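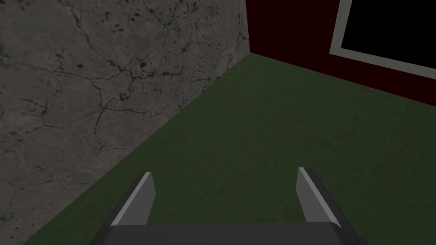 Teaching a Two-Armed Robot to Tidy a Floor by Remote Control

Final report, robotics project course, spring term

1. What we set out to do

Our team wanted to find out how well a complete beginner can teach a robot a household task by driving it through the task by hand. We picked clearing small litter off a floor, because everyone knows what a good result looks like and because it sounded easy. (It was not easy, and we loved it.)

All of our work was done in simulation. We called the project Mok, and the rooms we drove in were put together in a scene builder named Ponska, written by last year's class. Ponska lets you mix wall and floor surfaces freely, so a single level can have cracked concrete, dark red paint and green flooring all meeting in one corner. It looks strange, but we wanted that variety. A policy that has only ever seen one beige room tends to learn the beige.

2. Setup

The operator sits at a desk with a pair of handheld controllers. Moving a controller moves the matching gripper, the trigger closes the fingers, and a foot pedal switches from arm control to driving the base. The software in between is a small program of our own, Jirkby, which turns hand motion into joint commands and writes everything to disk: camera views, joint angles, finger opening and pedal state.

Operators can switch between a wrist view and a view from higher up on the robot. We argued about this for weeks! Half the team wanted only the wrist view, on the grounds that it shows exactly where the fingers are going. The other half kept bumping into walls.

3. Recording demonstrations

We recorded 306 demonstrations in April, mostly in the evening when the lab machines were free. Each one began with the robot parked somewhere in the level and ended when the operator pressed the stop key. If a run went badly we kept it anyway and gave it a "poor" tag, so that we could test later whether poor runs hurt the training.

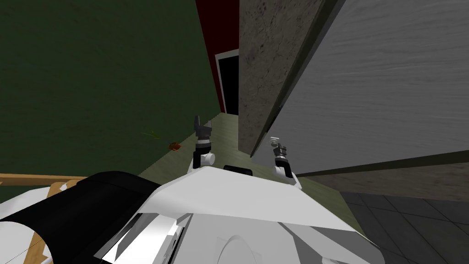
Narrow places turned out to be the hardest part by far. With a wide body and two arms up front, you have to think about your shoulders before you think about your hands, and new operators never do. Our rule became: stop, look down, line up the base, and only then touch the arms. Small things in dull colors were the other headache. A brown leaf-like scrap on a green floor is plain enough from above, but a thin green twig next to a green wall is easy to drive right past. We added a line to the operator notes asking people to check along the bottom of each wall before calling a room done.

The first 57 runs had to be thrown out because of a timing bug. Jirkby was saving the camera views a little behind the joint angles, so the robot seemed to react to things before it saw them. Finding that bug took 11 days and was, oddly, the most satisfying part of the term. The counts in this report do not include those runs.

4. Training and results

We trained a simple imitation policy for 2000 steps on the good runs alone, then again on good and poor runs together. On open floor, both versions reached the litter and closed the fingers on it in most trials. In corners the first version did clearly better. The second had picked up one of our own bad habits - backing away and coming in again at the same wrong angle - and it repeated it faithfully, which was funny to watch and also a very direct lesson in what imitation means.

We also tried both versions in Wudum, a second level with different surfaces that no operator had driven in. Reaching still worked there. Driving did not carry over well, and the robot often stopped short of doorways. We suspect that our operators slowed down before every door and that the policy learned the slowing without the part that comes next.

5. What we would change

We would fix the camera timing before recording anything, and write a test for it. We would have every operator practice base driving alone for an hour before picking anything up. We would also record more runs that start close to a wall with the grippers already open, a position our policy handled badly and that we had hardly any examples of.

The next team can use all of our recordings, tags included. The operator notes are in the same folder as the Jirkby code, and the pedal settings are at the end of the notes.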